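Fui ao dia aberto da Monby à espera de pouco e, mesmo assim, consegui sair desiludido. O convite prometia "a casa de amanhã, arrumada hoje". Paguei o estacionamento, esperei 17 minutos na receção e deram-me um crachá com o apelido mal escrito.

Quem nos guiou foi Celina Szczepańska, simpática, com o discurso bem decorado. Falou dos 3,000 metros quadrados do edifício – dos quais vimos três salas e um corredor – e de um método de organização doméstica chamado Juvitz, que segundo ela reduz para metade o tempo de arrumar uma casa. Perguntei como tinham medido isso. Respondeu que me enviavam o estudo por correio eletrónico. Continuo à espera.

A segunda sala era a da mesa comprida, branca, de ponta arredondada, com um pouco de tudo o que se acumula numa casa: loiça, livros, um comando de televisão, uma caixa de lenços, pinças pretas, um cubo de madeira daqueles de encaixar formas.

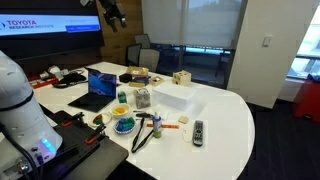 O que me custou engolir foi a conversa sobre a "desordem realista". Em minha casa a desordem tem contas por pagar e meias sem par, e quem me dera ter tanto tampo livre entre uma coisa e outra. Gostei do cubo, confesso, a minha sobrinha teve um parecido. Przemysław Pietrzak, que vinha no mesmo grupo, quis saber onde se guarda um comando segundo o tal método. "Perto de onde se usa." Muito bem. Para isso não precisava de sair de casa.

Na última sala vendiam-se caixas da linha Zanari. O conjunto completo custa 2,349 – li duas vezes a etiqueta – e não inclui tampas. Havia café, morno, e bolachas secas.

Dizem que repetem em fevereiro, com inscrição limitada a 500 pessoas. Podem dar o meu lugar a outro.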